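How Does a Car Keep Cool?

By Reet Adomaitis
Oct 7, 2023
40 shares | 2 comments

Engines get hot. Really hot. Inside every gas engine there are tiny fires going off, over and over, super fast. Those fires push the car along. But a lot of the heat doesn't push anything. It just soaks into the metal.

Leave it there and the metal swells. Parts rub. Parts bend. Then the engine quits and you're sitting on the side of the road eating the emergency crackers.

So cars carry a cooling system. Here's what's in it.

First, coolant. A liquid, often bright green or orange or pink. It's water mixed with antifreeze. Antifreeze stops the water turning to ice in winter, and it helps stop it boiling in summer too. Same jug, two jobs.

Second, a water pump. It shoves the coolant through little tunnels in the engine. The coolant picks up heat as it goes by, like a bus picking up kids. 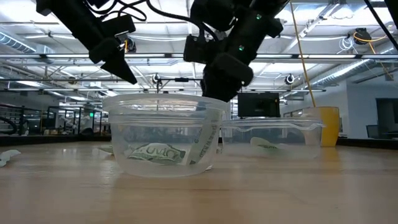
Coolant needs somewhere to go when it warms up and takes more room, so there's a spare tank next to the engine. Usually plastic, usually see-through or sort of cloudy. Why see-through? So you can check the level without taking the lid off. Same idea as the clear bowl in the photo, where the folded green and white banknote shows right through the side. No need to tip anything out or stick your hand in. On the tank there are lines marked MIN and MAX and the coolant should be between them. Grownups check it when the engine is cold.

Next stop, the radiator. That's the wide flat thing behind the front grill. Lots of skinny tubes with thin metal fins between them. Hot coolant goes in, air blows past, heat jumps out into the air. Cooler coolant goes back to the engine. Round and round.

Blow on a spoonful of soup. You just did what a radiator does.
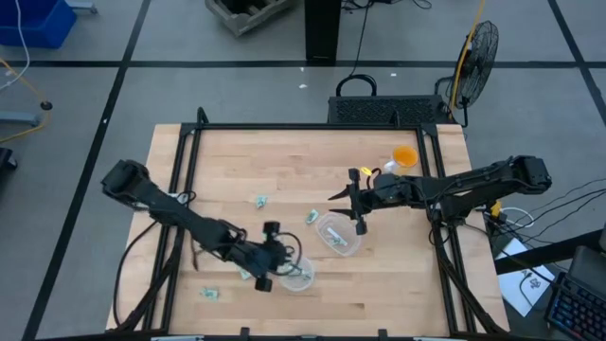
Why does the radiator need a fan?

When the car is moving fast, plenty of air rushes in the front by itself. When it's stuck at a red light there's hardly any. The fan pulls air through so the coolant can still lose its heat. Sometimes it keeps spinning after the car is parked, that whirring noise you hear in the driveway.

Now the thermostat. Little gate. Engine cold, gate shut, coolant stays in the engine and warms up quick. Engine warm, gate opens and coolant goes off to the radiator. In my old Ramier wagon the needle likes to sit at 199 degrees Fahrenheit. Not every car is the same, so check the book in the glove box.

An engine that is too cold isn't good either, by the way. It uses more gas and the oil is thick and slow.

Boris Kovačević fixes cars in Iltarbridge and he let my nephew hold a worn out thermostat. It's smaller then you'd think. Fits in your palm. There's wax inside, and the wax gets bigger as it melts and pushes the gate open. No battery or anything. 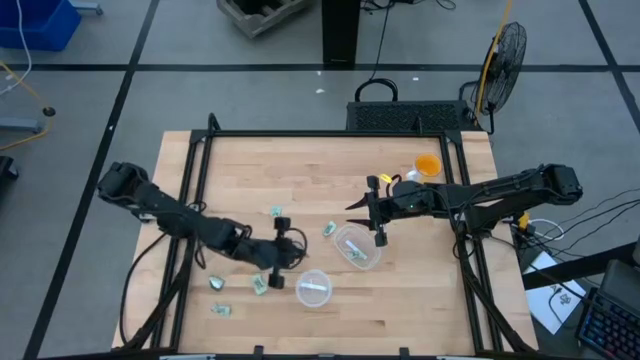

Where does the car's heater get its warm air?

From the same hot coolant. Some of it runs through a tiny radiator hidden behind the dashboard, and a blower pushes air over it and out at your toes. That's why the air feels chilly when the car has just started.

Safety bit, please read this one!! NEVER open a radiator cap on a hot engine. The coolant is squeezed in there and it can spray out and burn you badly. And antifreeze is poison. Smells sweet, makes people and pets very sick. If theres a puddle under the car, keep the dog back and go tell a grownup.

Words to know
Coolant: liquid that carries heat away
Radiator: where the heat gets out
Thermostat: the gate
Overheat: get too hot

Next time, tires. Why they have grooves.

Back to top | Contact us | © 2023 Plandetti Kids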